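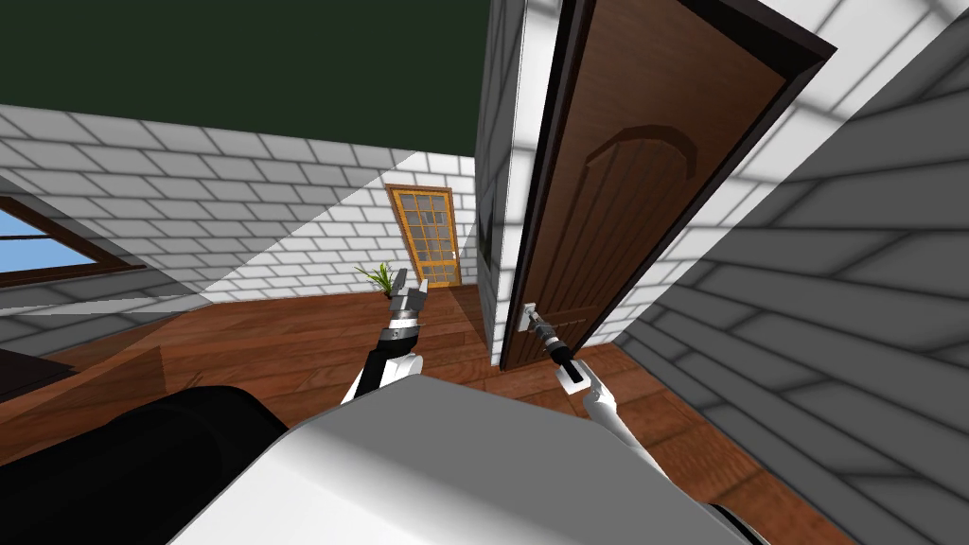
The Ummont Ferry War: A Conversation with Its Historian

The author of The Greltard Crossing spent ten years on a war that lasted three days. "My publisher has pointed out the ratio," she says.

The war, if it earns the word, was fought over who could charge tolls on the river at Ummont. On one side was the Prararell Ferry Company, which owned the boats. On the other were the farmers of Greltard, who owned the bank the boats landed on and had lately worked out what that meant. By the second day there were 79 armed men in the reeds, most of them related.

"They'd all been to the same wedding in October," she says. "You can read the guest list against the muster roll. One man shot at his own best man and missed, and the letters he wrote afterward are mostly about the missing."

Earlier writers gave the affair a paragraph, usually a funny one. She doesn't mind the jokes -- the book has plenty -- but she thinks they let the company off lightly. Its account books show 3,000 dollars paid out to the county before a shot was fired. "It's entered as 'refreshments.' That's a lot of lemonade."

Most of the research was done in the Subramaniam Collection, a private archive of river papers with an unusual idea of the alphabet. "Letters from widows were under F. I asked why and was told they'd always been under F." She found the ferry captain's diary there, tied up with a bundle of seed catalogs. It covers the fighting in four lines and a toothache in eleven pages.

Did anyone win? She takes a while with that one. The farmers got their share of the tolls, and the company got a new landing upstream. Then the railroad put in a bridge.

Her next book is about the bridge. She has promised her publisher it will go faster, and has so far written the chapter on rivets.

The Greltard Crossing is out in paperback January 1, 2025.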